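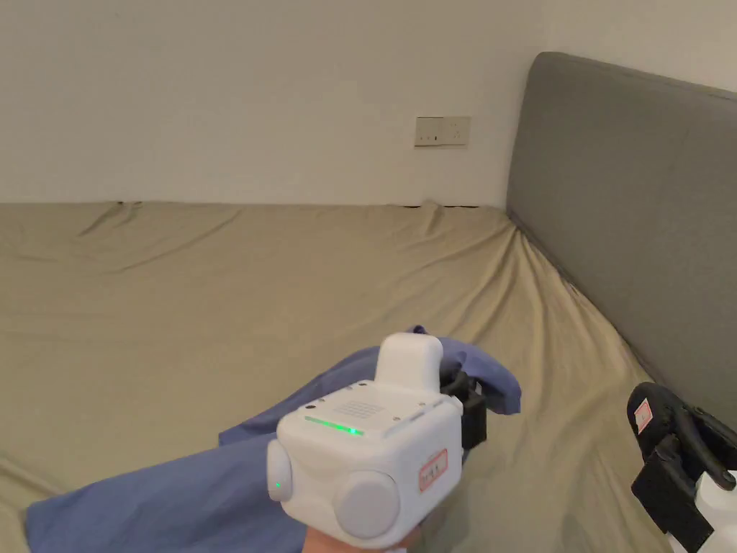 The spare room bed, beige sheet on, something blue still to be dealt with.

Spare Room, Unspared: a gallery of one

Posted by Rosine Marchal
Apr 13, 2018
4 min read

I promised a full gallery of the spare room makeover and I have, so far, one picture of it that I'm willing to show my mother. The rest will follow when the rest of the room does. In the meantime, some captions in search of photographs, and a fair bit about a bed.

The bed
It's large. It was sold to us as suiting "a generous guest room," and ours is a room of modest charity at best. Kyung-hwa Shin measured the doorway, I measured the mattress, and we compared notes only after it was on the stairs. Getting it around the landing took two evenings and one banister spindle, which is now in the kitchen drawer with the takeaway menus.

The headboard
Grey and upholstered, with a rounded corner at the top, from Nunen. I'd wanted the mustard. The mustard had a waiting list until June, and the grey was sitting in the warehouse looking sorry for itself. I've come around to it. It's the colour of a sensible cardigan and doesn't show much, though I'm told biscuit crumbs find their way down behind it and form a sort of civilization.

The fitted sheet
The packet said 400 thread count. The packet also said "easy care," a phrase I've learned to read the way I read "cosy" in a rental listing. It does go on. Whether it then lies flat is between the sheet and its conscience. Beige was my choice (the shop called it Dune) and I stand by it, wrinkles and all. You'll notice the bunching over by the headboard. I've tried tucking from the far corner first, and I've tried kneeling on the mattress and hauling, and I've watched a video in which a very calm woman did it in one go. She had more wall clearance than I do.

The blue
I'd call it periwinkle. Eugeniusz Tomaszewski calls it purple and won't be moved. Either way it's the only bit of colour in the room at the moment, and I'm half tempted to leave it draped across the bed and call it styling. Magazines do this with a throw and charge you for the privilege. The plan for the accent colour was going to be rust, but now I'm looking at periwinkle cushions, so that's another weekend gone.

The wall
Off-white. I brought home 304 paint chips over the winter (Kyung-hwa counted them, to make a point) and we have ended up with the same colour as before. I remain convinced that it's warmer. There's nothing hanging on it yet. Steinar Hedegaard has offered us a framed print of a herring boat, which he describes as "on permanent loan," and I'm running out of polite ways to say the wall is resting.

The plate on the wall
Cream, a bit yellow at the edges, and placed where no lamp or human arm would ever want it. A new cover would cost next to nothing. I've been saying so for as long as we've lived here.

Still to come
The curtains, which are being hemmed. The bedside table from Plukach, in a flat box that weighs more than the bed did. The rug, if we can agree on a rug. I've budgeted $50 for the lamp and Kyung-hwa has budgeted quite a different number, so expect that caption to be a long one.

If you've a trick for getting a fitted sheet over the wall-side corner without climbing aboard, leave it in the comments. Suggestions involving clips, suspenders or moving the whole bed out have been received with thanks and filed.

11 comments
27 shares
Last updated: the evening after the curtains didn't arrive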